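Home Datasets Docs Changelog Contact

# Rukport Produce and Table Clearing Set

Data card, maintained by Åsmund Nygård

## Summary

Rukport covers two kitchen activities: handling whole vegetables, and clearing small dry goods from a flat surface. It holds 623 clips across 21 item types. Audio is not included.

## Contents

Item types are grouped by how they behave when moved.

- Whole roots: carrot, parsnip, beet. Unpeeled.
- Small dry goods: red beans, green beans (dried), split peas, mixed heaps.
- Cleaning items: hand brush, dustpan, folded cloth.

Mixed heaps are labeled by their main ingredient. A heap of red beans with smaller green or brown pieces in it is filed under `beans_red`, with `mixed = 1`.

## Labels

`item` is the main object handled.
`activity` is one of `hold`, `place`, `sweep`, `gather`, `idle`.
`strays` is 1 if any piece lies apart from the heap in the first frame of the clip, otherwise 0. Specks too small to identify are ignored.
`surface` is the tabletop color. Trim and edging are not recorded.

For sweeping clips, `item` refers to the material being swept. The brush goes in `tool`. Releases before Stilmont had these reversed, and 158 clips were relabeled by hand.

## Splits

The default split is by item, so no single carrot appears in both train and test. Heaps are split by pour. A heap that was swept and then re-poured counts as a new heap. The older Reuter split is by session and is kept only for comparison with earlier results.

## Known issues

- Carrots held close to the lens hide most of the table. `surface` may be blank in these clips.
- Root hairs and soil are not annotated.
- `sweep` and `gather` overlap. Annotators agreed on the boundary late, and around 5 percent of sweeping clips could reasonably carry either label.
- Dark beans in the Rurkmont subset are hard to separate from debris of the same size. Use `strays` with care there.

## Sample frames
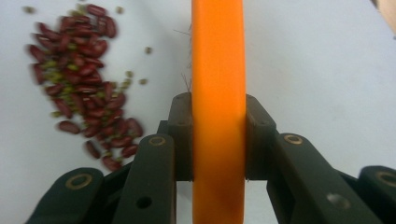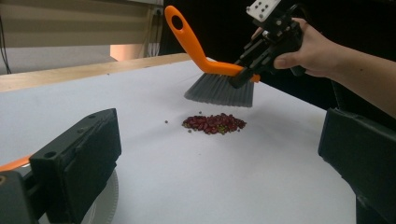 Figure 1. First frame: carrot, held upright. Second frame: `beans_red`, `mixed = 1`, `strays = 1`, with hand brush, white surface.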